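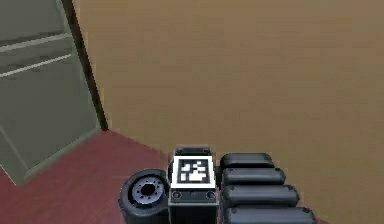 Povness Bag Search Table, Model 4

The Povness is a folding search table for staffed entrances at stadiums, courts, places of worship and council buildings. It gives door staff a fixed surface for hand searches of bags and coats.

Top: powder-coated steel, raised lip on three sides
Rated load: 35 kg, evenly spread
Folding legs: 4, locking
Item trays supplied: 2
Set-up: two people

The open side faces the searcher. Trays clip to either end and can be removed for cleaning. A lockable drawer for surrendered items is sold separately, as is the Benico lamp arm — check the clamp size before ordering, as older arms will not fit the lip.

The table offers no blast or ballistic protection and does not detect anything. It should be used as part of a written search procedure, with staff trained in what to do when a suspect item is found.

Made by Domański and stocked at our Tedamstead depot. Orders placed before 2 pm leave the same day. For site quantities or replacement leg locks, contact Mamta Bhatia in the sales office.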